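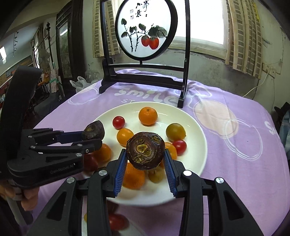 Picking and placing small fruit with the hand-held grippers

Wela robotics club, task sheet for session 2
Last updated December 27, 2025

In this session you work with one gripper in each hand and move small, round items on and off a plate. You need to have done the squeeze and release exercise from the first session. Allow 47 minutes, including setting up and clearing away.

What you need

A pair of hand-held grippers, charged
A large plate and a smaller dish
A table you can reach across without leaning
Water chestnuts in their skins, cherry tomatoes in mixed colours and small mandarins
A cloth for wiping the pads

Setting up

Put the large plate in the middle of the table and the small dish on the side nearest you. Spread the fruit loosely over the plate. Leave gaps in some places and let pieces touch in others. Rinse the water chestnuts first and dry them well, as grit gets into the ribs of the pads.

Check each gripper before you start recording. Open and close it fully three times. If a finger sticks, look at the pivot screws and tell whoever is running the session. Do not tighten them yourself.

Start the Kiveo recorder and name the file with your group and the item you will pick first.

Picking up a water chestnut

1. Open the fingers wider than the chestnut.
2. Bring the pads down on either side of it, level with its widest part.
3. Close slowly until both pads touch. Stop, then squeeze a little more.
4. Lift straight up by a hand's width and hold for a count of two.
5. Turn your wrist so the flat scar faces you, then turn it back.
6. Lower it into the small dish and open the fingers fully before you move away.

Repeat with the other hand. When you can do both, hold one chestnut in each gripper at the same time and put them down one after the other.

Moving on to the softer fruit

Cherry tomatoes need much less pressure. Close until the tomato just stops rolling and lift from there. If the skin splits, take it off the plate, wipe both pads and carry on with the same recording.

Mandarins may need the fingers nearly fully open. Approach from the side if there is another piece in front.

Common problems

The item shoots out sideways. One pad touched before the other. Centre the gripper and try again.
The item slips down during the lift. Wipe the pads and grip lower.
You knock other fruit. Come in from higher up and keep the second gripper back from the plate.

Finishing

Aim for 27 clean lifts per person. A dropped item does not count, but leave it in the recording. Save the file, fill in the log and put the grippers back in their case with the fingers closed.

Groups going to the Bamevberg meet should also try the task with the plate turned halfway between lifts.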